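About Dravatico

Dravatico is a furniture repair shop in Osen. We fix tables, chairs and the odd sideboard, and we started because we were tired of being told that nothing could be fixed.

If you have shopped for a dining table lately you know the pitch. The table will last a lifetime. The finish is family proof. The wood is "responsibly selected," a phrase that commits the seller to very little. Then a leg works loose, you call the store, and a polite person explains that the model has been discontinued and offers you a discount on a new one. We have heard this from so many customers that we could do both voices.

Dionysis Stefanou opened the shop after two jobs in furniture retail, where he sold a great many extended warranties and saw very few of them pay out. He doesn't claim a family tradition. His father was a bus driver. He learned joinery at night, badly at first, and the first chair he repaired is still in the front window so that anyone can see how crooked the back rail is.

What we do

We reglue joints, replace broken rails and stretchers, level tables that rock, and refinish tops. We also make new leaves for extending tables, though matching an old stain is harder than people expect and we will tell you so before we take your money. Color samples on a phone are close to useless. Bring the table, or one leaf of it, and look at our samples by your own window if you can.

We don't do upholstery. We used to, and we weren't good enough at it. There is a decent shop in Wike that handles webbing and springs, and we will send you there.

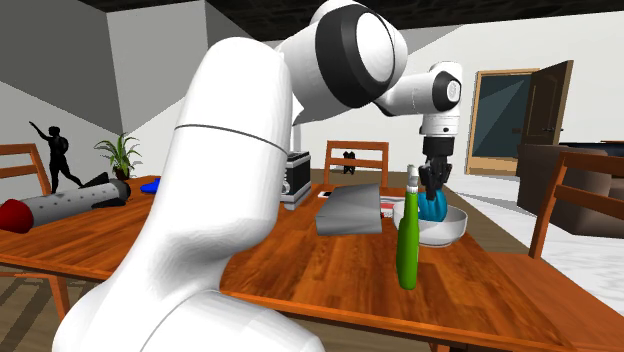
Is an old table always worth repairing?

Plenty of them aren't, and we turn work away every week for that reason. If the top is a thin veneer that has been sanded through, or the frame is particle board that has swelled, the repair will cost more than the table is good for.

We are suspicious of the word "restoration." It gets used for everything from a careful repair to a coat of gray paint and new knobs. When we use it, we mean that the piece was taken apart as far as it needed to be, the old glue was cleaned off, and the finish was chosen to suit what was there before. When all we did was tighten some screws and wax the top, the bill says "tightened screws, waxed top."

How we charge

The minimum job is 3000 cents. Dionysis wrote it that way on the first price board as a jab at stores that end every price in ninety-nine, and it has stayed up. That's thirty dollars. Anything larger gets a written estimate. If we open up a joint and find worse trouble inside, we stop and call you.

Estimates are free if you come to us. We've been asked to do them from photos and have mostly stopped, after too many tables that looked solid on a screen and came through the door with a split running the length of the apron.

About the Kitine oil

People ask about this, so it goes on the page. Kitine is the hard oil we mix for tabletops. It holds up to water fairly well and to hot pans poorly, like every other oil finish we have tried, whatever the can says. We sell it in small tins at the counter. You don't need it if your table is lacquered, and we'd prefer you didn't buy it in that case.

Guarantee

Glued joints are covered for two years. We thought about offering a lifetime guarantee and couldn't work out whose lifetime it would be. Finishes aren't covered, since we can't know what you will put down on them.

Visiting

The workshop is behind the hardware store in Osen, with the loading door on the alley side. Ring the bell twice if the sander is running. We're closed Tue 13 February while the floor is being painted. Dogs are fine. Please measure your car before you come to collect a table.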